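Controller comparison catch-up, minutes
Bellholm office, August 3, 2026

I'm typing these up from my own scribbles again, so shout if I've mangled your bit!

We started late (the kettle, don't ask) and went straight into the two controllers for the sidewalk delivery robot. The Priretis one has been in the simulator since March and everybody is pretty comfortable with it. The Tudico one is newer to us, and I'll admit I'm a bit of a fan already. We gave each of them 118 runs on the same street corner map, same start point, same goal across the road.

Priretis was smoother on the straights but kept getting twitchy near poles. Tudico took wider lines and was slower, though it got stuck only 3 times, against 5 for Priretis. We argued for a good while over whether slow is a fault. I said no, the others said it depends who's waiting for their parcel. Left open.

Then cameras. The Katona stereo pair is still our favourite for colour, but it loses the low curb when the light is harsh. We agreed to try it again with the mount tilted down a touch, and to leave the lidar out of it for now (I'd like to see what the cameras can manage by themselves). Somebody asked for rain in the simulator. Not this round, sorry!

The next lot of runs will stay on the brick building corner, with its crosswalk and the tall pole on the near sidewalk. It has shadows on the concrete as well, so it should be a fair workout for both controllers.

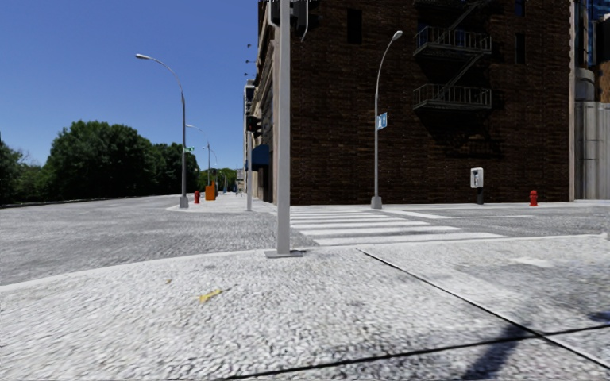

Are we changing the camera settings between the two controllers?

They stay the same for both, so any difference in the runs comes down to the controller.

To do before next time: I'll fix the logging so both controllers write the same columns, and the hardware side will print the new Katona mount. Parking the gripper demo until the parcel hatch is sorted. We finished up just before lunch.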